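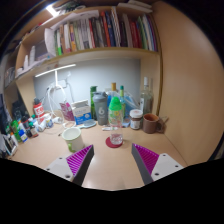
Page 3 of 72

Speaker notes, equipment planning talk, 2020-09-26
Speaker: Mei Holloway

Good morning, and thank you to Harriet Halvorsen for the invitation. Please keep questions for the end. (Wait for the door to close.)

My subject is the money for hand-held grippers. Leave the picture on the screen while I speak about this.

Look at the two fingers first. The magenta ribbed pads are the part I want you to put in the budget. In our first plan we wrote one line, "grippers," and we had no line for pads. Dilwyn Kemeys found this mistake in June, when the order to Sakberg was already signed. We paid 468 dollars for the extra set, plus shipping, and it came from the travel money.

Then look at the desk. A water bottle on a red coaster, a mug with a green handle, a glass jar, many bottles standing close together. A desk like this costs very little to fill, and I ask you to give it a line also. At Numudside we put 100 dollars per desk for household objects. Loretta Lyons thinks it is too much. I would keep it.

(Drink water. Slow down here.)

Next, the quotes. Pruitt and Jodus both sent us a price, but one was with training and the other was without. Please ask every seller the same questions in the same order:
Are spare pads included?
Who pays for the return of a broken unit?
How long is the price valid?

Reginald Szabo will show the spreadsheet after me. Do not explain the columns, he does it better.

If time is short, skip the part about leasing and go directly to the delivery dates. Ask the room who has already a purchase order open for this year.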